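The First Arm Is the Cheap Part
Budgeting for a tabletop handling cell, before and after the purchase order

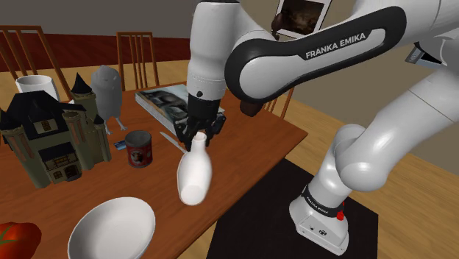 Most first budgets for an arm have one line in them, and the line is the arm. Piroska Katona, who plans equipment at Dendberg, a contract lab that tests household goods handling, now starts from the other end. Her sheet for the July round opened with the objects to be picked up: bottles, cans, bowls, cups, books. The gripper was specified from that list, and the arm from the gripper.

Simulation came next. Dendberg set aside 118 hours of engineering time for it and bought no hardware until they were spent. Rendered trials are good for reach, clearance and base placement. They are weaker on friction and on how a glazed surface behaves between two fingers, so Katona holds back money for spare fingertips and broken crockery.

Floor space is priced too. A base standing beside a table needs its own footprint, a cable route and a clear stop zone – in Dendberg's case, 3 square meters per cell.

Valentin Husar of the integrator Cokska advises clients to quote service separately and to ask for 2 prices, with and without a loan unit. He also wants training costed per operator. "People share one login and one afternoon of instruction," he says. "Then they wonder about the downtime."

Dendberg's plan allows 200 hours of supervised running before a second arm is considered. The request form for that one is already drafted, with the price left blank.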